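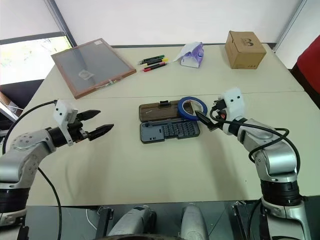 Bromico Adds 15 Bench Tool Cases to Its Spring Range

Bromico will begin shipping a revised line of compact screwdriver cases in March. The line covers 15 bit assortments for appliance repair, cabinet fitting and small electronics work. All of them share one hinged case format, with the bits held upright in slots and the driver stored in the same case.

The revision follows a trial at the Menon repair workshop, where four benches used the cases over one winter. Technicians there asked for tighter bit slots and a latch that could be worked with one hand. Both changes are in the production version.

"The old slots let go of the shorter bits when a case was carried on its side," said Sekar Nasution, product engineer at Bromico. "We reduced the slot width and left the outer dimensions alone, so existing drawer inserts still fit."

The first production run is around 2,000 cases. Of these, 795 are reserved for trade accounts through the distributor Sastora. The remainder will be sold through Bromico's parts counter — open from 8 a.m. — and by mail order.

Replacement bits, drivers and latches will be sold separately. Cases from the previous line remain covered under their original terms.

Trade inquiries: Tarek Slaoui, Sastora
Press contact: Khairul Nugroho, Bromico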